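Dissection kit: what goes in the pouch and what goes in the tray?

Groserent Forums > Home study > Biology and practical work
Thread 3728

merden_moth
Posted 08/08/2019
Bought a second-hand dissecting set for my daughter's course. The pouch has a blue zip border and the tools are steel. Two pairs of scissors, long flat forceps, a probe and two scalpel handles, one with a ruler marked along it. Is anything missing? No loops inside that I can find, so there's a strip of clear tape across them.

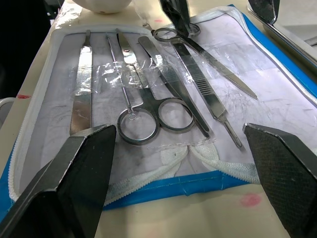

Re: what goes in the pouch

godoyfield
Blades. Handles are no use without them and they have to match the fitting. I'd add a second probe and some pins too.

prinby54
Disagree about the pins. Our course used them in one practical out of 5 and they ended up all over the carpet. Get blades and leave it there.

godoyfield
You need pins if you're opening anything out flat. You also need a tray that takes them, with wax or a foam mat in the bottom.

merden_moth
We have a tray already, plain stainless steel with rounded corners. Her pens and bits are pushed to the back of the table for now.

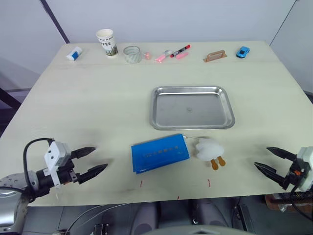
Tray and blue folder on the work table

prinby54
Good tray. Easy to scrub, and you can boil a kettle over it after. I wouldn't put wax in that.

godoyfield
Cut a foam mat to fit then — it lifts out. And move the coffee cup before she starts. Food and drink things shouldn't share a table with a specimen.

merden_moth
Fair enough, cups will go back to the kitchen. Does the frayed white strip in the pouch matter?

prinby54
No. Trim the loose threads so they don't catch on the forceps. Dry everything before you zip it up. I left mine damp in March and had rust round the scissor pivot.

godoyfield
Drop of oil on the pivot helps. I still say buy the pins.

merden_moth
Blades and a foam mat ordered. Will wait on the pins until she's read the first practical.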